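Notebook, clothes rack station
September 27, 2025

Subject: comparing the two gripper finger sets on the hanger task, and the controller question again

Yesterday evening I rewrote the gripper part of the control code, so today the numbers are not directly comparable with the older pages. I write this first because I will forget it. The old code sent a closing position and waited. The new code sends a closing position and a current limit, and goes on when one of the two is reached. For hard parts this made no difference to us. For cloth it makes a big difference, as the fingers now stop on the fabric and do not continue to push until the motor becomes warm.

What I wanted to know today:

Are the angular fingers good enough for knitwear and thin shirts, or do we need the Botell soft pads on both arms.

Can the small Lurkance controller run both arms together, or do we need to stay with one Zeltico board per arm.

I will start with the fingers, as the controller part became a longer story.

Fingers

The angular black fingers hold a bunch of cloth very well and a single layer of cloth not so well. This is the same result as in my bench test, but on the bench I pulled with a spring scale in one direction only. In the real task the cloth turns. When the arm lifts a shirt by one point, all the weight goes under this point and the shirt starts to twist, and the twist comes to the fingertips. With the soft pads the cloth turns with the pad and then comes back a little. With the hard fingers it either holds or it slides out on the corner, and I can not predict which one.

I raised the current limit from 319 to 400 (units of the driver, I still did not convert them to mA, sorry). At 319 I lost the thin garment when the arm changed direction. At 400 I did not lose it, but the fingers leave a fold mark in the fabric. For shirts this is acceptable. For anything delicate I would not go over 319 and would take the soft pads.

Setup for the passing trials: the hard fingers on both sides, basket in the middle and empty, light blue hanger with the red-and-white garment on the right side of the rack, black-and-white one with the left arm.

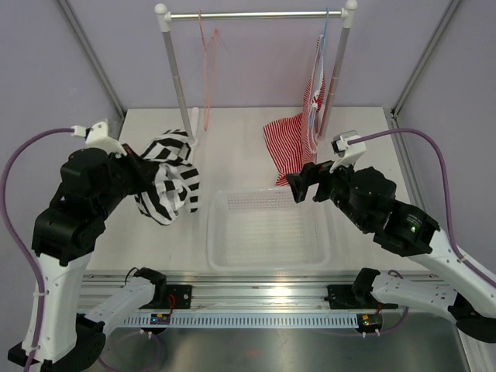
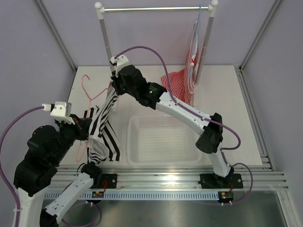

The place near the top of the left post is the most difficult for the two arms. The gripper must come in front of the post and not touch it, and the camera mount on the wrist makes the gripper taller than it is in my head. I always plan with the fingertips and forget the bracket. In the simulation model from Lam the bracket is missing also, so the planner thinks there is free space where there is none. I added a simple box around the bracket in the collision model. It is too big on the cable side, but I prefer it too big for the moment.

A thing about the pink hanger: the wire is thin, and the hard fingers close on it without any feedback I can use. The current rises at almost the same opening as when the fingers close on nothing. So the check "is there something in the gripper" gives a wrong answer for this hanger. For the light blue hanger the check is correct. Possible solutions are a small groove in the fingertips or using the wrist camera for the check. The groove is less work. I have drawn it but not printed it.

Controller

With one Zeltico board per arm everything was stable, as before. The problem is only that the two boards do not share a clock, and in the recorded data the left and right sides move apart slowly. For tasks with one arm this has no importance. For passing cloth from one side to the other it has, as the moment when one gripper opens must fit with the moment when the other one is closed.

With the Lurkance both arms are on one clock, and the recorded data is clean. I logged 2,294 cycles without a missing frame. After this I plugged in the second wrist camera on the same hub and the missing frames started immediately. I changed the cable, then the port, then the order of starting the programs. Only moving the camera to a separate hub has helped. So I think the controller is good and the hub is the weak point, but I have tested this with only one hub, so please do not quote me.

One more difference. The leader arms feel heavier with the Lurkance. At first I believed it was my imagination. Then I compared the settings and found that its default sends a small holding torque to the leader side also. It can be switched off in the configuration file, in the section for idle mode, and the name of the parameter is not helpful (it is called "comfort"). After switching it off the feeling is the same as with the Zeltico boards.

Purple cables: I have given more length to the one on the right arm, at the elbow. Before, it became tight when the arm reached to the rack. Please do not shorten it again with a cable tie, also if it looks untidy.

Decision for now

Hard fingers stay on both arms, limit 400 for shirts and 319 for the rest. The Botell pads are in the top drawer with their 2 screws in the same bag, please keep them together, the screws are shorter than our normal ones and the normal ones touch the motor.

Lurkance for both arms, cameras on separate hubs. The Zeltico boards stay wired so that we can go back quickly.

Open points

Print the fingertip with groove and repeat the check with the pink hanger.
Convert the current units. Really.
Ask Lam if they have a model of the wrist with bracket, otherwise I measure it myself.
Repeat the long log with both cameras connected, same length as today.
Try the transfer slower. I used the same speed in all trials, and maybe part of the sliding comes from the speed and has nothing to do with the fingers.

If somebody uses the station before me: the home position of the left arm is changed, it stops a bit higher than before. The old value is in the file as a comment, under the new one.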